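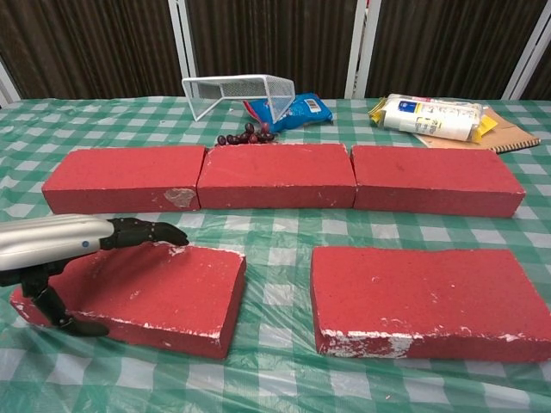 Planner keeps picking the wrong block first

sveva_n
Five red foam blocks in two rows, checkered cloth under clear plastic. I'm running Rideo for planning with the Villard grasp node, and my segmentation splits the chipped blocks in two wherever the white shows. So I get phantom edges and the hand wants to go for half a block. I've been at it since May, help!

grubscrew906
Are you segmenting on color? The worn spots are always going to look like something else. Go depth only and fit boxes.

sveva_n
Color plus depth, yeah. Depth alone merged the back row for me though, the gaps are tiny.

pell_mell
Disagree with grubscrew. Keep the color, just fill any hole smaller than your shortest block side before you fit. I had 11 bad grasps out of 100 after doing that, and most of those were my own thumb preshape being too closed.

grubscrew906
Fill holes on that tablecloth and you'll swallow white squares too. Crop to a plane 2 cm above the table first, then we can talk.

sveva_n
Oh, cropping first is a good call (I was doing it last, oops). Trying both tonight and I'll post the config.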